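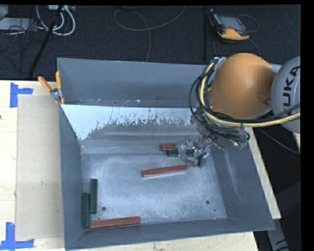
The KUKA at work in the metal bin, three brown blocks and three green.

September, twenty to eleven at night

Long day with the Drasto kit and my feet are killing me, but I want to get this down before I forget what I thought of it and start believing the brochure again.

So, Drasto is the bin picking package that Tendadel have been trying to sell us since the spring. You bring your own arm, they bring the software, the calibration routine and a man called Raffaele Greco, who is very patient and eats nothing but crackers until four in the afternoon. The price is 2496 a year for the licence, with the setup days on top, and Daithí has been making faces at that number all week. I told him to wait until we'd had a proper go at it. He made another face.

We did the blocks first. Raffaele wanted to start with our real castings and I said no, blocks, because if it goes wrong with a block I can at least see why. I still think I was right! The one lying out on the middle of the floor is the sort of pick any old system would manage. What I cared about was the corner. Two greens along the left wall and a brown one tucked up by the front, making an L, and that's exactly how our parts end up by the bottom of a crate – all shoved in the corner where the fingers have to fit between the part and the wall. Our old Toprak setup used to just give up on those and ask for a person, and the person was generally me.

The other thing I was watching was the pair at the back, a green and a brown lying nearly side by side. I had my nose practically in the bin when the gripper went down for those and Daithí had to tell me to step back, twice, which was embarrassing in front of a supplier.

Numbers, before I lose the bit of paper. We did 264 picks before lunch and it missed 2 of them, both times in a corner, and both times it had another think and got the block on the second go. I was really pleased with that. The afternoon was slower because Raffaele changed a setting for shiny surfaces (the inside of that bin is all worn metal and glare, it's horrible for anything with a lens) and then we had to run the calibration over again, and then he had a phone call, and then the kettle. So we never got near the 1000 I'd promised Daithí. He says it doesn't count until we do. Fair enough, I suppose, though he might have said it more nicely.

Things I didn't like, so I'm being fair. The screens are a muddle. You have to go through four menus to tell it that a block is a block, and one of the buttons is still in Italian. The manual is written for somebody who already knows the answer. And when I asked what happens to the support after the first year Raffaele went a bit vague and said he would check with the office, and I've heard that one before.

Nilero are coming to show us theirs the week after next. It's cheaper, and Daithí likes cheaper, but they won't leave it with us overnight and they only want to use their own parts, all nice and clean and the same way up. I've asked if they'll do our corner. No reply yet. I'll ring them tomorrow if I get a minute.

Need to remember: ask Raffaele for the quote without the training day, bring the ruined castings in from the shed, and get more tape, we're nearly out of the blue. Also bring a cushion. Whoever chose those stools has never sat on one.

Bed now. Castings in the morning, half eight, and I've promised to do the biscuits.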